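작업 노트 2019-01-25
Kedetti 손잡이형 그리퍼, 스프링 비교 (천으로 가스레인지 닦기)

오전에는 지난번에 하던 것을 계속했습니다. Kedetti 한 쌍에 부드러운 스프링을 넣고 먼저 하고, 그다음에 강한 스프링으로 바꾸어서 같은 동작을 합니다. 손가락과 패드는 바꾸지 않았습니다. 지난 11월에는 패드와 스프링을 한꺼번에 바꾸어서 어느 쪽의 영향인지 알 수 없게 되었고, 그 기록은 결국 쓰지 못했습니다. 이번에는 스프링만 봅니다.

동작은 다음과 같이 정했습니다. 오른쪽 그리퍼로 천을 집고, 레인지 앞 오른쪽 모서리에서 시작해서 앞쪽 면을 왼쪽으로 닦고, 다시 돌아와서 천을 놓습니다. 왼쪽 그리퍼는 레인지가 밀리면 몸체를 잡아 주고, 필요 없을 때는 벌린 채로 기다립니다. 스프링마다 18번씩 했습니다. 불은 켜지 않고, 가스통도 넣지 않은 상태로만 합니다.

부드러운 스프링

손이 편합니다. 여러 번 해도 손가락이 아프지 않고, 조금만 힘을 주어도 끝까지 닫힙니다. 문제는 천을 옆으로 끌 때입니다. 천이 레인지의 모서리에 걸리면 손가락 끝이 조금 벌어지고, 그 사이로 천이 천천히 빠져나옵니다. 한 번에 툭 떨어지는 것보다 이렇게 조금씩 빠지는 것이 더 곤란합니다. 쥐고 있는 저는 손의 느낌으로 알고 더 세게 쥐는데, 나중에 데이터를 보면 손가락 간격은 거의 같고 이유를 알 수 없는 힘 조절만 남습니다. 팔에 옮길 때 이 부분이 그대로 재생되면 아마 천을 놓칠 것이라고 생각합니다.

천을 두 겹으로 접어서 집으면 훨씬 낫습니다. 그런데 사람마다 접는 방법이 다르기 때문에 접지 않고 구겨진 그대로 집는 것을 기본으로 하겠습니다.

강한 스프링

천이 빠지는 일은 확실히 줄었습니다. 모서리에 걸렸을 때에도 천이 팽팽해지고 손가락은 그대로 있었습니다. 대신에 다음과 같은 점을 적어 둡니다.

손이 빨리 피곤해집니다. 열 번을 넘으면 손목을 쓰는 방법이 달라지고, 그리퍼가 점점 오른쪽으로 기울어집니다. 비교가 공정하지 않을 수 있으므로 다음에는 두 스프링을 번갈아 가며 하는 것이 좋겠습니다. 오늘은 바꾸는 시간이 오래 걸려서 그렇게 하지 못했습니다.

놓는 동작이 거칩니다. 손잡이를 풀면 손가락이 갑자기 열려서, 천이 안쪽 고무 패드에 붙은 채로 한쪽으로 끌려 올라갈 때가 있습니다. 천천히 풀면 괜찮은데, 천천히 풀라고 말로 설명하는 것이 어렵습니다.

스프링을 바꾼 뒤에 왼쪽 그리퍼의 닫힘 위치가 조금 달라졌습니다. 영점을 다시 잡았습니다. 오른쪽은 그대로였습니다. 왼쪽 나사를 제가 덜 조인 것 같습니다. 다음 사람이 바꿀 때에는 양쪽 모두 영점을 확인해 주십시오.

마커 큐브와 Gethin

자세 추적은 머리 쪽 카메라와 Gethin 2 버전으로 했습니다. 그리퍼 밑에 붙인 큐브의 무늬가 한 면이라도 똑바로 보이면 잘 잡힙니다. 두 면이 비슷한 각도로 비스듬히 보일 때에는 자세가 두 값 사이에서 왔다 갔다 합니다. 오른쪽 그리퍼를 앞으로 뻗고 손목을 돌리는 순간에 이것이 제일 많이 나옵니다. 닦는 동작의 딱 중간이라서 그냥 잘라 버릴 수도 없습니다.

강한 스프링 쪽의 기록 하나를 골라서 1,234 프레임을 처음부터 끝까지 눈으로 확인했습니다. 눈이 많이 아팠습니다. 큐브를 완전히 놓친 구간은 짧고, 모두 제 팔이 큐브를 가린 때였습니다. 값이 튀는 구간은 그보다 길지만 앞뒤의 값으로 채울 수 있는 정도입니다. 평활화를 강하게 걸면 튀는 것은 없어지는데, 천을 집으려고 내려가는 짧은 동작까지 둥글게 뭉개집니다. 그래서 필터는 약하게 두고, 튀는 값만 따로 빼는 방법으로 가겠습니다.

탁자가 흰색 대리석 무늬여서 걱정을 했습니다만 마커 검출에는 영향이 없었습니다. 오히려 흰 레인지가 흰 탁자 위에 있어서 몸체의 윤곽을 찾는 쪽이 약합니다. 레인지의 위치는 당분간 윤곽으로 찾지 않고 버너의 삼발이로 찾겠습니다. 검은색이라서 대비가 좋습니다. 조작부의 작은 글씨도 써 보았는데 머리 높이에서는 너무 작습니다.

창문 쪽의 빛이 바닥에 반사되는 문제는 아직 남아 있습니다. 고개를 많이 들면 노출이 바뀌고, 큐브의 흰 부분이 하얗게 날아갑니다. 노출을 고정하면 되지만 오후에 어두워지면 다시 맞추어야 합니다. 오늘은 자동으로 두었고, 고개를 숙인 자세를 지키는 것으로 해결했습니다.

Flista 그리퍼와의 관계

Kistari 팔에는 Flista의 평행 그리퍼가 달려 있습니다. 손잡이형으로 모은 동작을 그쪽으로 옮기는 것이 목적이므로, 강한 스프링이 느낌으로는 더 가깝습니다. Flista도 닫는 힘을 중간으로 두면 천이 모서리에 걸려도 벌어지지 않습니다. 다만 Flista의 손가락은 끝이 더 두껍고, 레인지 앞면처럼 낮은 곳에 납작하게 놓인 천을 집을 때에 탁자에 먼저 닿습니다. Kedetti로는 쉽게 되는 각도가 Kistari에서는 안 될 수 있습니다. 이것은 스프링으로 해결되는 문제가 아니고, 천을 처음에 어떻게 놓느냐의 문제인 것 같습니다. 천을 조금 세워서 구겨 놓으면 양쪽 모두 집을 수 있습니다.

Kistari에서 재생해 보는 것은 아직 하지 않았습니다. 좌표를 맞추는 파일이 예전 탁자를 기준으로 되어 있어서 먼저 다시 만들어야 합니다.

실수한 것

처음 몇 번은 왼쪽 그리퍼의 기록이 저장되지 않은 줄 모르고 진행했습니다. 화면에는 두 개가 다 연결로 나왔지만 왼쪽의 시간 값이 멈추어 있었습니다. 그 기록은 지우고 처음부터 다시 세었습니다. 시작하기 전에 양쪽 손잡이를 한 번씩 쥐었다 놓고, 두 그래프가 다 움직이는지 보는 것을 순서에 넣었습니다.

레인지가 조금씩 밀리는 것도 늦게 알았습니다. 탁자가 매끄러워서 세게 닦으면 뒤로 갑니다. 강한 스프링으로 할 때 더 많이 밀렸는데, 스프링 때문인지 제가 힘을 더 준 것인지는 모르겠습니다. 발 밑에 미끄럼 방지 조각을 붙이면 되겠지만 그러면 왼쪽 그리퍼가 할 일이 없어집니다. 이것은 의논이 필요합니다.

임시 결론

당분간 강한 스프링을 씁니다. 한 사람이 계속하는 횟수는 줄이고, 중간에 쉽니다. 부드러운 스프링은 버리지 말고 서랍의 작은 봉투에 넣어 두었습니다. 봉투에 이름을 써 놓았습니다.

다음에 할 것
스프링을 번갈아 가며 다시 비교하기
왼쪽 나사 확인, 영점 기록을 파일 앞부분에 같이 저장하기
Gethin에서 튀는 값만 빼는 부분 만들기
Kistari 좌표 파일을 새 탁자 기준으로 다시 만들기
천을 놓는 모양 정하기 (구겨서, 조금 세워서)
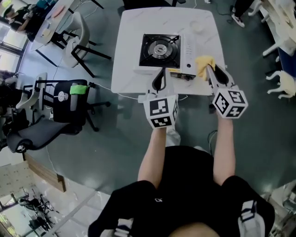 천은 지금과 같은 종류로 몇 장 더 필요합니다. 다른 천으로 바꾸면 두께가 달라져서 오늘의 비교를 그대로 쓸 수 없습니다.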